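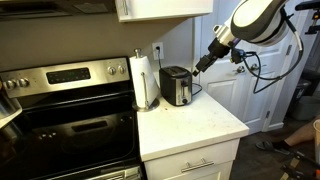
The quota was 70 episodes a day, and by lunch we had 13.

The job was the toaster. Clukitz had sent the task list on Monday, and the toaster lines all read the same way: approach lever, press lever, hold, release, withdraw. I was supposed to drive the arm through that until the model had enough good examples to try it alone. I had done drawers the week before and liked drawers. A drawer is either open or shut.

With the toaster there was the question of what counted as a press. Drutgate, who paid Clukitz, wanted the lever all the way down and latched. But the lever wouldn't latch unless the cord was plugged in, and when it was plugged in it got hot, and when it got hot I had to wait. So most of my day was waiting. I waited in a kitchen in Gondmont that belonged to somebody I met only twice, once for the key and once to give it back.

My partner on the job sat in the corner and did the labels. Pass, fail, or unclear. We weren't supposed to talk while an episode was running, in case it pulled my attention off the controls, so we talked in between.

"Fourteen," my partner said. "Unclear."

"It went down."

"It went down and came up again."

"Because I let go."

"You let go early."

I reset the arm and did it over. You get a feel for it after a while. The gripper is slower than your hand by a fraction of a second, and at first you fight that, and then you start moving a little ahead of yourself. I had begun doing it at home too. I would reach for a light switch and stop short, waiting for something to catch up.

In the afternoon the rule came down that we should keep some of the failures. Somebody at Clukitz had decided the set was too clean. They wanted misses, slips, a press that stopped halfway. They wanted them to be real, though. The message was firm on that. No staged errors.

"How do I miss on purpose without staging it?" I said.

My partner read the message again. "It says operate naturally."

So I operated naturally. I pressed the lever 3 times in a row without a fault, better than I had managed all day. Then I tried caring less. I looked at the white doors while I moved the arm, and it still went down clean. The latch clicked every time.

"Pass," my partner said. "Pass. Pass."

We were at 52 when it got dark outside. I was tired by then and had stopped thinking about misses. I brought the arm in too high, came down on the top of the toaster, and shoved the whole thing back a good inch. I said a word I shouldn't have said with the microphone on.

My partner typed for a while.

"Is that a fail?" I asked.

"It's a very good fail."

I pulled the toaster forward to where it had been and we kept going. We finished a little after eight. I wrote the total in the log, brought the arm back to its rest position, and unplugged the toaster. My partner asked if I wanted to stop for something to eat on the way home, and I said yes, as long as it wasn't toast.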